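Progress report to the Pastau Fund
Project: Shared kitchen storage and cup handling, Romaniuk community kitchen
Prepared by: Antonina Onyshchenko
Reviewed by: Hanna Kobzar
Date: Sun 31 July

1. Status

The work is on schedule with one exception, the labeling of the upper cabinets, which is covered in section 5. Spending to date is $3,980. All of it falls under the equipment and fittings lines of the approved budget. No transfer between lines is requested.

The period covered here runs from the close of the January report. That report dealt with the removal of the old shelving and the choice of drinkware. The present one deals with how the drinkware is stored, stacked and put back into use, and with the wire racks bought to hold it.

2. Drinkware

The mixed glasses and mugs inherited from the previous tenant have been withdrawn. They did not stack, they needed three different shelf heights, and breakage was entered in the kitchen log nearly every week. The replacement is a single model of ribbed blue cup supplied by Wenex. It has a tapered body, a smooth band near the closed end and a turned-out rim. The taper lets one cup sit inside or over another, and the rim stops the outer cup before it binds on the inner one.

Two points came up when the first delivery was put into service. Cups stacked straight from the dishwasher held water between the walls, and the stacks were hard to pull apart the next morning. Tall stacks also leaned when they were placed on the drainer. Both points were raised by the evening users and confirmed by Hanna Kobzar during her site visit.

3. Stacking method

The method adopted in response is as follows. Cups are stored inverted, open end down. The first cup is placed on the flat surface in front of the rack, with its rim fully in contact. Each further cup is lowered over it from directly above until its own rim comes to rest just over the rim below. The gap between rims should look even all the way around. If it is wider on one side, the upper cup is lifted off and lowered again. Pressing or twisting the upper cup to close the gap is not allowed, as this is what causes cups to jam.

The limit is 14 cups to a stack on the shelf and fewer on the work surface, where stacks are passed by people carrying trays. Cups must be air dried for at least 30 minutes before they are stacked. The drying time was set by trial: shorter times left visible drops on the inside wall, and longer times gave no further benefit under normal kitchen conditions. 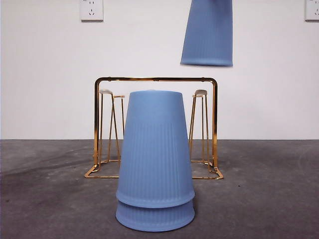 Stacks are built close to the rack so that they can be moved onto it without crossing the room. The lift onto the rack is made with one hand under the lowest rim and the other on the closed end of the top cup. Users who prefer to carry the cups singly may do so. The log shows no difference in breakage between the two ways of carrying, although the single method takes longer at closing time.

The written procedure fits on one sheet and is posted inside the door of the tall cabinet. A Ukrainian version has been prepared by Antonina Onyshchenko and is posted beside it.

4. Racks and surfaces

The wire racks were ordered from Plolleck. Wire was preferred to solid shelving on grounds of airflow and cleaning. Crumbs and water pass through, and the surface underneath can be wiped without emptying the rack. The drawback is that a cup set down with its rim across a single wire can tip. Users have been asked to set the rim across several wires and to test the stack with a light touch before letting go.

One rack arrived with a bent foot and was exchanged by the supplier at no charge. The exchange delayed final placement but did not affect the budget. Racks are not fixed to the wall. They stand far enough forward for a cloth to pass behind them, and they must not be pushed back over the outlets when small appliances are in use.

Cleaning of the racks has been added to the weekly list. The coating has shown no wear so far. The supplier advises against scouring pads, and these have been removed from the sink area.

5. Open items

Cabinet labels. The first set of printed labels lifted at the corners from steam. A replacement set with a stronger adhesive has been ordered and will be fitted on delivery. The cost is within the existing fittings line.

Children's cups. Parents using the Sunday morning session have asked for a smaller size. The smaller Wenex cup does not nest with the present model and would need its own shelf. A decision is deferred until the upper cabinets are labeled and the free space has been measured.

Separation of stuck cups. There were 2 cases in this period, both following stacking before the drying time was up. In both, the cups came apart after standing in warm water. The step has been added to the posted sheet.

6. Next period

Work planned for the next period consists of fitting the labels, measuring the upper cabinets, and moving the plates to the same storage layout as the cups. Quotes for plate dividers have been requested from Plolleck and one other supplier. The stack limit will be reviewed once a full period of log entries is available.

The next claim will cover the labels and dividers only. Receipts for the present period are attached in the order in which they appear in the budget table.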